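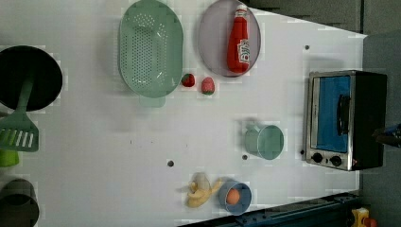
Play kitchens teach children to share a table long before they can read a recipe, according to Vlasta Kelmendi, and the nursery in Stastville should have had a proper one years ago.

Her remarks were made at the opening of the new toy lending room at the Khumalo Centre in Stastville, where families may now borrow pretend cookery sets alongside the puzzles and picture books already on offer. The room opened to the public on 27 Feb 2024 and will be staffed on two afternoons a week during the school term.

Print this page | E-mail this page

The kitchen collection was put together from household donations received in January and from a grant of £3000 made by the Hadow Fund. It includes toy pots and mugs, a green colander, plates, a slotted spatula, a ketchup bottle and a range of play fruit, strawberries among them. Small appliances for pretend use also form part of the collection.

Indrek Kütt, head of children's services at the Centre, said that the choice of items had been guided by what parents asked for. "Families told us that they already had plenty of cars and building bricks at home," he said. "What they wanted were things for cooking and serving, which brothers and sisters of different ages could use together."

Sets are lent for two weeks at a time and may be renewed once, provided that no other family has reserved them. There is no charge for borrowing. A small payment may be requested where a larger item is lost, although the Centre has stated that it does not intend to pursue families over missing fruit.

All items are washed and checked on return. Parents of children under three are asked to speak to staff before choosing a set, as some of the smaller pieces are not suitable for that age group. Staff will exchange these pieces for larger ones on request.

The service is open to residents of Stastville and Balberg. Membership forms are available at the front desk and should be returned with proof of address. Schools and registered childminders may apply for a group card, which allows up to six sets to be borrowed together.

Ankica Kovačević, a childminder from Balberg, welcomed the group card but asked whether opening hours could be extended to Saturday mornings. Mr Kütt replied that this would be considered after Easter, once the first term's loans had been reviewed.

Donations of play food and toy kitchenware in good condition are still being accepted – plates and bowls are particularly needed. Electrical toys should be handed in without batteries.

Shares: 14 | Comments: 3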